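Working Rules for the Two-Arm Bench
Course handout, week 2
Ketsara Tanasarn

Okay, so last time we got through logins, lockers and where the e-stops are, and a few of you asked me afterward why we need "so many rules for moving a toy-sized thing across a table." Fair question! I used to ask it too. Most of what follows comes from my years at Cendell, where I wrote the bench procedures, and from the mess I made there before I wrote them.

There are published safety standards for industrial robots and for people working near them, and you'll read parts of those in the second half of the course. They're written for integrators and they assume somebody has already done a risk assessment. These are house rules. They sit underneath the standards and they're much pickier.

Before you power anything

Clear the table down to the parts you're working on. I mean it about coffee, phones, and the hex key you swear you'll need in a minute. If it isn't part of the task, it goes on the side shelf.

Look at the cables next. Each arm carries one over the wrist, and it needs slack - enough to let the wrist turn all the way, but with no loop hanging where a finger or a part can hook it. Move the wrist by hand through its full range with the brakes released and watch the cable the whole time. People watch the gripper (I do it too) and the cable is what gets you.

Then say out loud who has the e-stop. One person, by name. That person doesn't type, doesn't adjust parts and doesn't answer questions about lunch.

Sharing the middle of the table

Most of our trouble happens where both arms can reach. With one arm you only have to think about the table and yourself. With two, each arm is an obstacle that moves. 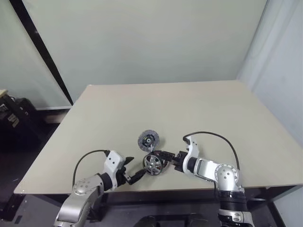

Fig. 1. Both grippers working close together at the center of the table. The spoked wheel is the part being handled; the darker disc sits just behind it.

Look how little room there is between those fingertips. When you're set up like this, the shared-zone rules apply:

Pick a lead arm before you start and write it on the run sheet. The other arm only moves when the lead is still, unless the task truly needs both at once and I've signed for it.

Cap the speed at 200 mm per second anywhere, and drop to 11 mm per second for the final approach to a part. Yes, it's slow. You'll survive.

Retreat the way you came in. If a finger has gone into a hub or between spokes, back it straight out along the same line before you rotate anything. Podutance, the planner we use, will happily offer you a shorter path, and you should say no to it.

Don't reach in to nudge a part. Pause, wait for both status lights, then reach. I've heard every version of "but it was only going to take a second."

A note on round parts

Wheels and discs get their own paragraph because they roll, they spin and they tip. Lay them flat if the task allows it. If a part has spokes, treat every gap as a place a finger can get stuck, and keep the grip force on the low setting until you've done a clean lift. The Limsakul manual has a decent table of starting values in the appendix, so begin there and go up in small steps.

Also, a closed gripper doesn't mean a held part. Check that the part moves with the hand before you log a grasp. The Pristimora logger has a box for "contact, not confirmed" and I would love to see more of you use it. I get sheets full of confident yeses and then I watch the replay...

When something goes wrong

Stop first, then talk. Leave the arms where they are, take a picture, and write down what each arm was doing in your own words before anyone opens the log file. Two people write it up separately. You'd be amazed how different the two versions are, and I learn more from the gaps than from the log.

No blame on these sheets, please. I don't grade them. I do grade missing ones.

For Friday

Read the bench procedure through once, then bring a run sheet for a two-arm task of your choice with the lead arm marked, the shared zone sketched and the retreat path drawn in. Pencil is fine. If you're stuck for a task, come find me after class and I'll give you one of mine.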